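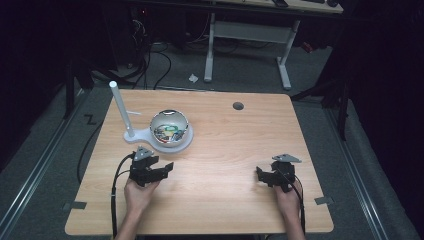

April, bench notes, 4 p.m.

Brittany wants the Genton cable rule adopted as written: no lead may cross the table edge inside the work area. Fine on paper. With the handheld grippers both leads go off the near edge by the operator, so we break it before anyone has touched the bowl. Either the rule means something else or it was written for a fixed arm. I suspect the second.

Rule 6 (start every run with jaws open) I can live with. Rule 18, "objects shall be presented in a neutral arrangement," I can't. Neutral to whom? Nia read it one way, Aiguo another, and both signed the sheet.

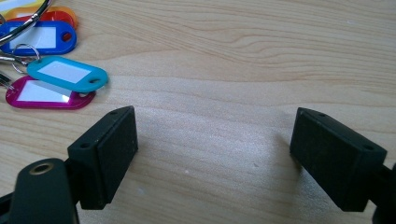 A signature on a rule two people read differently is worth very little to me. Asked Chantal to get the wording from Plikstead — no reply yet. Until then I'm logging the start layout in plain words and leaving the box for 18 blank.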